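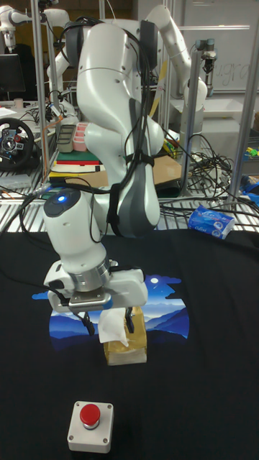
A fábrica da Montoya fica a 9 quilômetros da estação, distância que o convite descrevia como "uma caminhada agradável". Fui de ônibus. O dia de portas abertas acontece uma vez por ano, em abril, e o ingresso dá direito à visita guiada, a um café e a um caderno, mas o caderno só sai no final, para evitar que a gente vá embora antes da palestra.

Para quem nunca ouviu falar, a Montoya faz papel. Papel de carta, papel de embrulho, cartolina, um papel de algodão caríssimo que os aquarelistas compram folha por folha e depois não têm coragem de usar. Tenho três folhas dessas na gaveta desde a faculdade.

Nosso guia era Arnulfo Huamán, que trabalha na preparação da massa e fala de celulose como outros falam de futebol, inclusive com mágoas antigas. A principal delas é contra a fibra curta. Passamos um bom tempo diante dos tanques ouvindo por que o eucalipto é bom para certas coisas e superestimado para outras, e um senhor do grupo, que defendia o eucalipto, foi tratado com uma frieza exemplar até o fim do percurso.

A sala da máquina grande é quente e barulhenta, e os protetores de ouvido distribuídos na entrada transformam qualquer explicação em mímica. Entendi que a massa entra quase toda água numa ponta e sai papel na outra. Entendi também, pelos gestos do Arnulfo, ou que a tela precisa ser trocada com frequência ou que ele estava com cãibra no ombro. Preferi não perguntar.

O setor de que mais gostei foi o do papel feito à mão, no prédio antigo. Katherine Arboleda mergulha o molde na tina, levanta, dá uma sacudida curta para um lado e outra para a frente, e pronto, uma folha. Deixaram os visitantes tentar. A minha saiu com a espessura de uma panqueca num canto e um buraco no outro. Katherine olhou e disse que tinha "textura". Um menino de uns dez anos fez a dele logo depois, perfeita, e não demonstrou a menor surpresa.

O café foi servido no refeitório, com um bolo de fubá melhor do que o esperado e uma fila pior. Aproveitei para ver os mostruários na parede: marcas-d'água de 40 cidades, envelopes de luto com tarja preta, um catálogo de papéis de parede de gosto valente. Há também uma carta emoldurada de um cliente reclamando, em papel do concorrente, da qualidade do papel da casa. Achei elegante terem pendurado.

A palestra coube a Emmanuel Shemweta e tratava de conservação. Durou 80 minutos, dos quais os 25 primeiros foram dedicados ao projetor. O resto valeu a espera. Aprendi que não se deve guardar documento em sótão nem em porão, o que elimina os dois lugares em que minha família guarda documentos, e que fita adesiva em papel antigo é coisa que faz um restaurador suspirar em público. Shemweta suspirou de verdade, duas vezes, mostrando um mapa remendado.

Na lojinha, tudo custa um pouco mais do que deveria, e comprei mesmo assim um bloco de carta, eu que não escrevo uma carta desde o século passado. O caderno prometido veio no saguão, com capa cinza e folhas sem pauta. Ótimo papel, fibra longa, fez questão de dizer o Arnulfo na porta.

Quem quiser ir no ano que vem deve reservar cedo, levar uma camisa que possa molhar e escolher o turno da manhã. O último ônibus de volta passa às seis da tarde, e a palestra acaba às seis e dez.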